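**2 Nov 2018, bench notes, Tradthorpe back room**

Third week of the cup work. Writing this up before the weekend so I don't have to rebuild it from memory on Monday.

The job, for anyone at Strickland reading without the earlier pages: portions of dry seasoning get weighed into small paper cups on the Grikham line, and someone empties each cup into a shallow dish before it goes to the checking table. Dull work, hard on the wrist, and the seasoning gets up your nose. Management would like the arm to do the emptying and the three people on that station to "move up the line". I have asked twice what is up the line for them. No answer in writing so far.

Today was cup handling only, nothing in the cups. Paper is a pain. Grip too lightly and the cup slides in the fingers when the wrist turns. Grip hard enough to stop that and the mouth goes oval, which will matter a lot once there's powder in there. I went down the closing force in small steps until the slipping started, then came back up two. Setting is pencilled inside the cover of this book.

Result over the afternoon: 50 cups, 7 failed. Of the failures, four were dropped short of the dish, two were crushed, and one was let go properly but tipped over afterwards. Fodari's sales sheet talks about "near-human reliability" for light containers. I sat with the Grikham people for a whole shift in May and saw one dropped cup, and that was when the tea trolley came past.
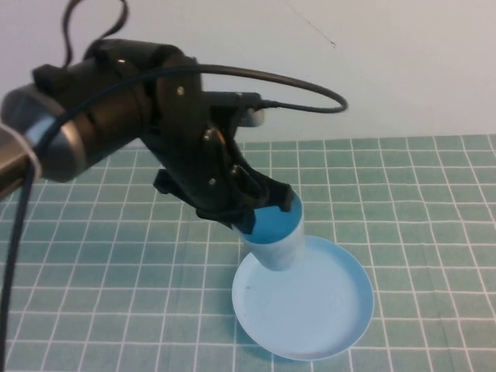

**Alaric Dunleavy**
Process technician, Tradthorpe workshop

Position over the dish is all right. The angle on the way in still bothers me. With the cup leaning, the base arrives first and any small error in height means the bottom edge catches the dish and pushes it across the mat. I've been using the grid squares to see how far it has gone. Half a square is nothing to a person, who just reaches a bit further. The arm goes back to where the dish used to be.

Things to sort:

- Stop the dish moving. A ring or a recess would do it. Non-slip mat under it is the cheap try.
- Wrist cable. Long loop is fine at this reach but I want to watch it through the full turn before anyone asks for more speed.
- Iron the mat or swap it. The creases are enough to upset a dish.
- Ask Grikham for cups from an open sleeve, from the bottom as well as the top. Mine are all from one fresh sleeve and I don't trust that.

Now the numbers, which I expect to be quoted back at me so I'll put them down carefully. The station does 276 cups in a normal hour. At today's rate the arm would need minding the whole time, so one of the three stays anyway, picking up failures and straightening dishes. That person's day becomes watching a machine and stepping in when it fluffs one. I did it for an afternoon and it was worse than tipping cups. You can't talk, you can't drift off, and your hands have nothing to do until suddenly they do.

The wrist argument is real and I don't want to wave it away. Two of the three have had strapping on this year and one of them told me she'd hand the job over tomorrow if she knew what she'd be handed back. She also pointed out something I'd missed: she taps the cup twice on the dish at the end, to get the last of it out, and she can tell from the sound if it's damp. Damp ones she puts to one side. It's in no procedure I can find. The arm would tip a damp cup, leave half of it stuck to the bottom and carry on, and checking would get a short portion with no idea why.

So before I agree to any date I want a run of 100 with real seasoning, some of it damp on purpose, and I want her in the room for it, on paid time. Have put that to Strickland in an email with the failure count in the first line.

Monday: non-slip under the dish, same grip setting, same cups, change nothing else. Power is off at the wall. The rest of the sleeve is on the top shelf, please don't use them for coffee.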